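Diekmann Berry Quilt and Plush Bed Cover Set

Home > Bedroom > Throws and Bed Covers > Kids and Teens

Item no. 937
In stock, ships Friday

We have carried a lot of bedding over the years and very little of it has made the whole shop stop and touch it. The Berry set did! It's a light pink quilted blanket printed with strawberries, little white flowers and soft white clouds, and it comes with a tan plush cover that goes underneath. You can buy the two pieces separately, but together they turn a plain bed into the place where everybody wants to sit.

The print was drawn by Despina Economou, who also did the pear curtains we sold out of last February. She likes a pattern that has some room in it, so the strawberries are big and set well apart, mostly red, with white ones dotted in red for a change of pace. Look for the strawberry-and-bunny motif too. It's a favorite with younger kids, and a few customers well past that age have told us they bought the blanket for the bunny alone. There's a bit of black lettering scattered through the design, small in some places and larger in others, and it reads more like doodles than like slogans.

What we love most is how much living this blanket can take. A bed in a kid's room is a desk, a couch and a snack bar long before it's a place to sleep. Marlene Weidemann from our returns desk has had hers since the first batch came in, and her daughter runs what she calls the treasure tray on it: a box lid filled with whatever is precious that week, hair ties and candy and all, set down right in the middle of the strawberries and sorted for an entire afternoon.

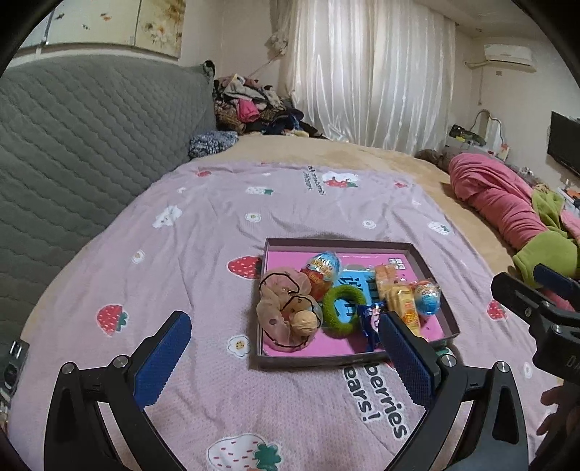
The quilting is a big part of why that works. A thin throw slides around and bunches up as soon as somebody puts a knee on it, and then the tray goes over and there are walnuts under the bed. This one has enough body to lie flat and stay put, and with the plush cover below it there's some grip between the layers. It still folds down small enough for a shelf — we tried it on ours, with room to spare for a second one.

About the plush cover: it's the quiet half of the set, and we think it's the half you'll end up keeping on all year. The tan is warm without going yellow and it looks good with almost any pink, gray or cream you already own. In summer, take the quilt off and leave the plush. In winter, use both and be prepared for arguments about who gets the bed.

Goes well with

Vasach Diamond Cushion, gray. A long quilted cushion with diamond stitching, made to lean against the wall so the bed can be used as a daybed. The gray calms all that pink down very nicely.

Gritance Underbed Box. Low walls, lift-off lid. For the treasures, once bedtime comes (good luck).

Care

Quilt: machine wash cold, gentle cycle, with similar colors. Tumble dry low, or hang it over two lines so the filling dries evenly. Please don't iron the print.
Plush cover: wash on its own the first two times, as it sheds a little fluff. Shake it out while damp and the pile comes right back up.
Chocolate: let it harden, lift off what you can with a spoon, then dab with cool water and a drop of dish soap before washing. Hot water will set it.

Details

Quilt: cotton face and back, polyester filling, 300 grams per square meter
Plush cover: polyester
Sizes: twin and full
Colors: pink berry quilt with tan cover; the cover is also sold alone in tan
Made for us by Nostex in runs of about 1000

Questions we get

Does the print fade? Our shop sample has been through 21 washes and the reds are still red. The pink has gone a touch softer, and several of us like it better that way.

Can I use the quilt without the plush cover? Of course. It will move around a little more on a smooth sheet.

Will you make it in blue? Joscha Engelhardt, who does our buying, has asked Despina for a blueberry version. No date yet, but sign up for stock alerts on this page and you'll get a note when we have one.

Do you sell matching pillowcases? Not at the moment. Plain white looks great with it.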